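Striped Towels: Questions We Get a Lot
Laundry help from the Jarkard linen desk 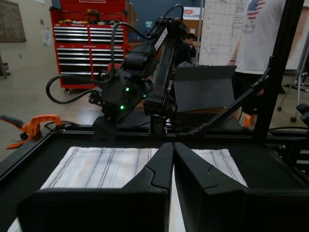 White towel with thin dark gray stripes, spread flat.

Do I have to wash it before I use it?
Yes. New towels come with a finish that makes them feel lovely in the shop and repel water at home.

Will the gray run into the white?
Not at 50 degrees Celsius or below. One customer boiled hers. She now owns a gray towel and is welcome to it.

Can I use fabric softener?
You can. You will then have a very soft towel that moves water from one part of you to another.

Which way do I fold it?
Lay it out flat, smooth it from the middle, fold in thirds along the stripes, then in half. If the stripes wander, the fold is off, and the stripes will tell everyone who opens your closet.

Mine came out of the dryer stiff. Is it ruined?
No. Shake it hard, give it 5 more minutes on low and take it out when the buzzer goes, as opposed to the following evening.

How many do I need?
Two per person. Hannelore Gasser, who answers the phone here, says four, but she also works on commission.

Can I return one I've used?
No. Please stop mailing them.

Still stuck? Call the desk and ask for extension 2435.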